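Pultcombe Conservation Workshop — Wet Bench Notebook
June. Entry opened 9.20 in the morning.

Subject: lime mortar trials for the repointing of the Stokar boundary wall, second series.

The first series was set aside last month after the joints on panels A and B showed shrinkage along the upper edge. The second series uses the same sand, supplied by Hutsuliak, with a coarser fraction added. The lime is the Watach putty from the older of the two tubs. The newer tub has not been opened and should remain sealed until this series is complete.

Mixing. The sand was dried overnight and sieved before weighing. Three mixes were prepared, recorded here as C, D and E. Mix C is one part putty to three parts sand. Mix D is the same with crushed brick replacing a portion of the fine sand. Mix E is one part putty to two and a half parts sand. Each was knocked up by hand for 16 minutes and left under damp hessian before use. Mix E was noticeably fatter under the trowel and required no additional water. Mix C was short and had to be worked again.

Placing. Joints were raked to twice their width, brushed out and dampened with the hand spray. Mortar was pressed in with the narrow iron in two passes. The first pass on panel D was left too proud and was cut back before the second. Faces were beaten with the stiff brush once thumb-hard. For mix D this came some 90 minutes later than for the others, and colleagues planning work on site should allow for it.

Curing. Panels stand on the north rack under hessian, to be misted morning and evening. Relative humidity at the rack was 80 per cent at noon. The hygrometer by the door read lower and is not to be relied upon until it has been checked against the other.

Observations at 4 in the afternoon. Panel C: fine crazing at one perpend, near the left end. Panel D: none seen. Panel E: slight staining on the brick face where the cleaning down was left too late — sponge marks remain. The colour of D is warmer than the original joints on the Stokar wall, and a sample should be taken to site before any decision is made. Mix E is nearer but may darken. 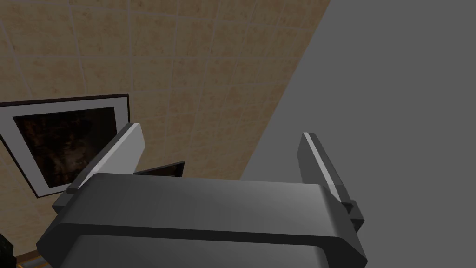 Fig. 1. Gripper with fingers open, tiled wall behind.

Outstanding. Phenolphthalein test on the offcuts from all three mixes at 13 days, and again when the panels come off the rack. The sieve with the torn mesh has been withdrawn and a replacement requested. Sand from the last bag is darker than the remainder and has been kept apart, labelled, under the bench. It is not to be used in this series.

Misting done at 5.30. Hessian on panel D replaced.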